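Workshop Notebook, Upholstery and Textile Conservation
Diltcombe Furniture Study Center
September, entry 70
Entered by K. MacLeish

Subject: Fading trial, vegetable-dyed wool covers, second reading

The second reading of the Chornovol wool samples was taken at 9 a.m. in the north workroom. All samples had been kept in the closed drawer overnight, as required by the trial sheet. Yaroslav Vasylenko operated the color meter and I recorded the values.

The madder reds have held well. The weld yellow has lost more than expected in the upper half of each strip, and the indigo overdyed on weld now reads distinctly bluer than the covered control. This agrees with what was seen on the side panels of the settee, accession 2641, where the green survives only beneath the gimp.

The walnut brown gave two readings that do not match each other. The meter was recalibrated against the white tile and the strip was read again, with the same result. I suspect uneven scouring of the yarn before dyeing. Mr. Vasylenko prefers to blame the mordant. The question is left open until the dye log arrives from Chornovol.

Stitching thread: the linen sent by Drullon is too heavily waxed for the outer seams and picks up lint. It may be used for the inner ties. A lighter thread has been requested.

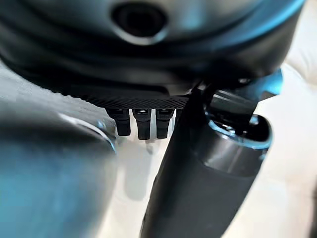
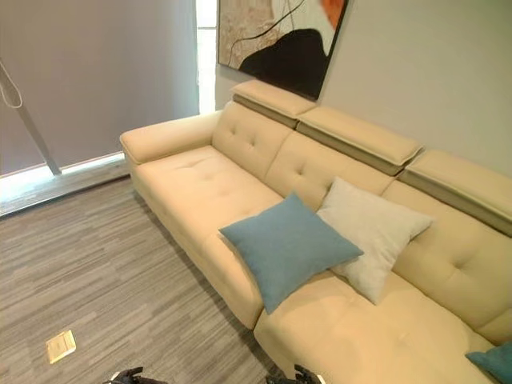
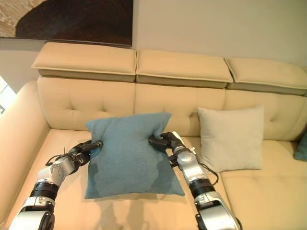 Storage and handling

Rolled lengths are to be stored face out on padded tubes with acid-free tissue between the turns. The tube holding the red damask was found rolled face in and has been corrected. Staff are reminded that tubes are not to be rested on end, even for a short time.

The Skedex labels are lifting at the corners on the unbleached cotton covers. Sewn tape labels will replace them as each cover is next opened.

Work outstanding

Return strips 1 to 8 to the light cabinet, upper shelf, masks in place.
Obtain the dye log and the scouring notes for the walnut yarn.
Prepare a fresh weld sample on alum only, for comparison with the present set.
Check the cabinet humidity record; the pen skipped during the second week.
Ask Mr. Vasylenko to initial the corrected reading for the walnut strip.

K. M.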